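Can a machine make your lunch yet?
Burgers are my favorite test for kitchen robots. They sound so easy! You stack things on a bun and you're done, and yet every layer asks for a different kind of grip. Stemstead is collecting chores like this one all through July, and I can't get enough of them.

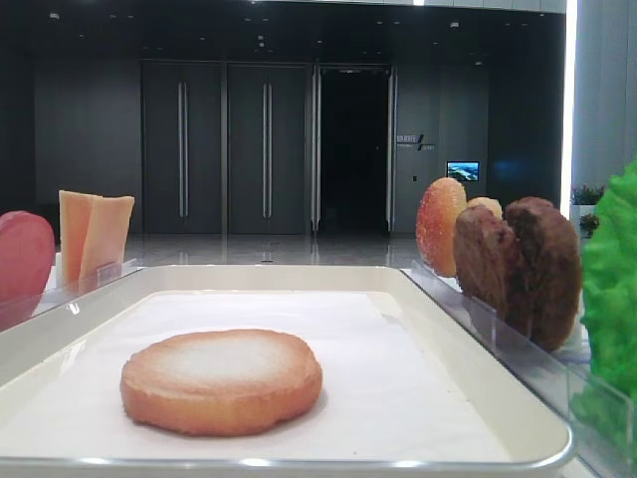 Photo: Imke Voß / Stemstead
One round piece on the paper, with the slices and the dark patties standing in clear holders on either side. Standing them on edge is a big help, I think – picking up a slice that lies flat is still horribly hard for most grippers.

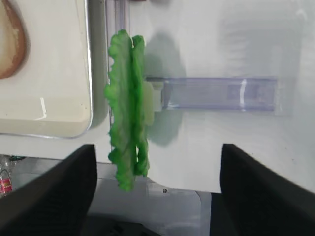
Vogler wrote in to say that stacking is the fun part and wiping the counter afterward is the real chore, so call when a robot does that. Fair enough! Counters are on my list, right after folding towels.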